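How Do You Teach a Robot to Tidy Up Candy?

Have you ever tried to tell someone how to tie a shoe using only words? No pointing, no showing, just talking. I tried it on my cousin once and we both ended up annoyed, with a knot the size of a walnut.

Robots have the same trouble, only worse. A robot arm doesn't know what "pick that up" means. It doesn't know what "that" is either! For a long time, the way to get a robot to do a job was to write out every tiny move as a list of numbers. Turn this joint a little. Now turn that one. Now close your fingers. It works great in a factory where the same part shows up in the same spot all day long. It works badly on a messy table, and most of the tables I know are messy.

So people came up with a different idea — why not show the robot what to do, the way a grown-up shows you how to crack an egg? That's my favorite part of my job. I work on a project called Narnow, and I spend a lot of my time showing robot arms how to put things into bins.
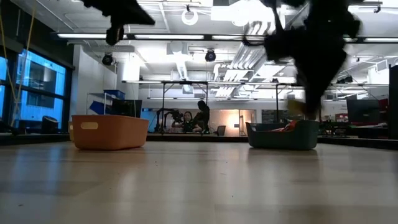 There are two main ways to do the showing, and I like them both.

The first one is remote control. You've probably driven a toy car with a controller. An arm is trickier, because a car can only go forward, back, left and right, and an arm has a shoulder, an elbow and a wrist that all want to do their own thing. So on some setups you move a smaller arm, and the big arm copies you. You bend its elbow, the big one bends its elbow. The first time I tried it I giggled the whole way through. It's like having a giant, slightly clumsy shadow.

The second way is to do it by hand. You hold a gripper yourself, a tool with two fingers like the ones on the end of a robot arm, and you do the job with it. Squeeze, lift, move, let go. You aren't allowed to cheat and use your real fingers (I have been tempted, believe me). Your hand does the thinking and the tool gets the practice, and what the tool did can be saved for the robot to learn from.

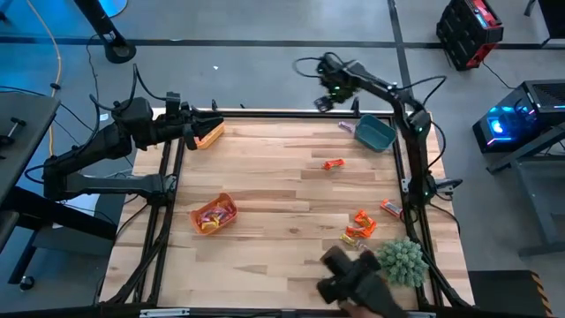 A hand-held gripper at the edge of the table, with candy bars to pick up and a robot arm on each side.

Each time you do the whole job from start to finish, that's called a demonstration. While you do it, a computer saves where the gripper went and when it opened and closed, and cameras save what everything looked like. Then you mix up the table and do it again. And again! For one candy job at Narnow we made 1050 demonstrations. On my best day I did 74 of them, and that night I dreamed about wrappers.

Why so many? Well, think about how many ways a piece of candy can land. It can be flat, or leaning on another piece, or upside down, or hiding next to something spiky. If I only ever showed the robot one candy in one spot, it would learn to reach for that spot, candy or no candy. I want it to learn what reaching for candy looks like from anywhere. So I drop the pieces every which way, and I move the bins too.

Candy is a sneaky thing to practice on, by the way. Wrappers are slippery and shiny, and shiny things look different every time the light changes. If you squeeze too gently, the candy slides out. Squeeze too hard in the wrong place and it shoots off like a watermelon seed.

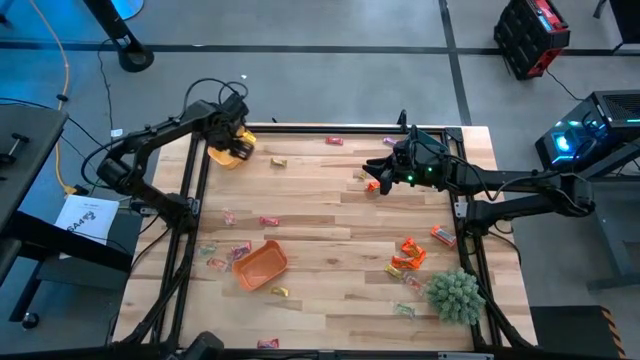
Jakubowski wrote in after my last page to ask whether the robot learns your mistakes too, "because if it copies me, it's going to drop everything."

Great question, and yes, it can! If I fumble and drop a candy in every single demonstration, the robot may decide that dropping is part of the job. But a few fumbles can be useful. If I drop one and then calmly go back and pick it up, the robot gets to see how to fix a goof. The really bad tries we throw out.

Want to try it at home? Get a pair of kitchen tongs, two bowls and a handful of wrapped candies. Move the candies from one bowl to the other with the tongs. Now have a friend close their eyes and hold the tongs while you steer them by the wrist. You're the teacher, they're the arm. Swap after 4 candies, and then you can each eat one.

More pages like this
Why Do Robots Have Elbows?
What Does a Robot See?
A Visit to the Halton Robot Fair
The Lamcombe Lawn Mower That Got Lost

We use cookies to remember which pages you have read. By staying on this site you agree to our use of cookies.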